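Stumia Player Support
Ticket 3130: Saved game fails to load after update
Status: Pending player response
Opened: 2021-08-21
Assigned to: Efa Ellis

The player reports that a saved game in Vovum stops loading at 73 percent and returns to the main menu. The character is level 200 and the last save was made inside the Kuo fortress. New games start normally.

Support reviewed the log file and found an error in the storage chest data. The chest held 256 items at the time of the save, the maximum allowed before the update. The player has been asked to copy the save folder to another location before taking further steps. 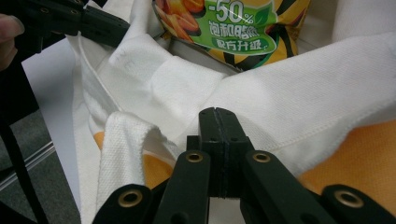
Can the player continue from an earlier autosave?

Autosaves made before the character entered the fortress may be loaded from the Eketti launcher, under Saved Games. Progress made after that point will not be included.

The damaged file has been forwarded to the development team for review. The player is requested not to delete the original save while this ticket remains open.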